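Alte Filmrollen aus Nernport: Die Sammlung Mac an tSaoi ist jetzt online

11. April 2022

Seit diesem Monat kann man einen Teil der Filmsammlung Mac an tSaoi kostenlos im Internet ansehen. Es handelt sich um Amateuraufnahmen aus dem irischen Hafenort Nernport und aus den Dörfern in der Umgebung, die meisten aus den fünfziger und sechziger Jahren. 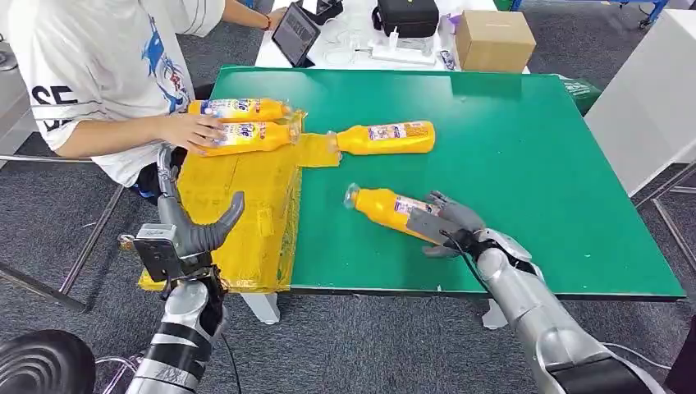 Insgesamt umfasst die Sammlung 108 Filmrollen. Davon sind bis jetzt 50 digitalisiert und mit einer kurzen Beschreibung versehen, auf Irisch und auf Englisch. Eine deutsche Fassung der Texte gibt es leider nicht, aber für die Leserinnen und Leser unseres Rundbriefs, die nur wenig Englisch können, ist das kein großes Hindernis. Die Filme sind fast alle stumm, und vieles versteht man auch ohne Erklärung.

Die Familie Mac an tSaoi hatte in Nernport ein Geschäft für Eisenwaren. In dem Geschäft wurden auch Kameras verkauft, und so kam es, dass der Inhaber selbst zu filmen begann. Er filmte zuerst seine Kinder und den Hund, später die Fischer bei der Arbeit, die Prozession zu Fronleichnam, den Viehmarkt und das Auslaufen der Boote im Frühling. Nach seinem Tod standen die Rollen viele Jahre in Keksdosen auf dem Dachboden. Einige haben durch die Feuchtigkeit gelitten, und man sieht an den Rändern helle Flecken. Das Archiv hat sich entschieden, diese Schäden nicht zu retuschieren, was ich persönlich richtig finde.

Am meisten hat mich der Film über den Viehmarkt beeindruckt. Er dauert nur 3 Minuten. Die Männer stehen in langen Mänteln auf der Hauptstraße, mitten zwischen den Kühen, und verhandeln. Man sieht, wie sie einander die Hand geben, die Hand wieder wegziehen, sich umdrehen und dann doch zurückkommen. Ein Junge schaut die ganze Zeit in die Kamera und vergisst dabei das Kalb, auf das er aufpassen soll. Wer in Irland auf dem Land gewesen ist, erkennt vielleicht noch die Art der Häuser, mit dem Laden unten und der Wohnung darüber. Die Straße selbst hat heute einen Kreisverkehr und einen großen Parkplatz.

Sehr schön ist auch die Rolle mit dem Titel „Clidel“. So heißt eine kleine Bucht nördlich von Nernport, wo damals Seetang gesammelt und mit Eseln zu den Feldern gebracht wurde. Der Film ist in Farbe, das Grün wirkt allerdings ein wenig bläulich. Zu dieser Rolle gibt es als einzige eine Tonspur, die später dazu aufgenommen wurde — eine Frau erzählt auf Irisch, wie die Arbeit ging und wem welcher Abschnitt vom Strand gehörte. Ich verstehe nur einzelne Wörter, trotzdem habe ich mir die Aufnahme zweimal angehört. Für unsere Irischkurse wäre das gutes Material, denn es wird langsam gesprochen, und die englische Übersetzung kann man als Text daneben öffnen.

Die Digitalisierung wurde vom Kulturverein Kernovgate begonnen und wird von ihm auch weiter betreut. Für die restlichen Rollen fehlt noch Geld. Der Verein sammelt Spenden und bittet außerdem um Hinweise zu Personen und Orten. Im Archiv gibt es eine Liste mit 500 Standbildern, auf denen Menschen zu sehen sind, deren Namen man nicht mehr kennt. Manche von ihnen sind vielleicht ausgewandert, auch nach Deutschland oder in die Schweiz. Falls jemand von Ihnen Verwandte in dieser Gegend hatte, lohnt sich ein Blick auf diese Liste bestimmt.

Zur Benutzung noch ein paar praktische Hinweise. Eine Anmeldung ist nicht nötig. Die Suche funktioniert am besten mit den irischen Ortsnamen, und zwar mit den Längenzeichen auf den Vokalen; ohne diese Zeichen findet sie manchmal gar nichts. Die Filme darf man privat anschauen und im Unterricht zeigen. Für eine öffentliche Vorführung muss man vorher bei Kernovgate um Erlaubnis fragen, am einfachsten über das Formular auf der Seite der Sammlung.

Wir überlegen, im Herbst einen Filmabend mit einer Auswahl aus Nernport zu machen, eventuell mit Livemusik, so wie es früher bei Stummfilmen üblich war. Wer dafür ein Instrument spielen oder beim Übersetzen der Texte helfen möchte, kann gern auf diesen Rundbrief antworten.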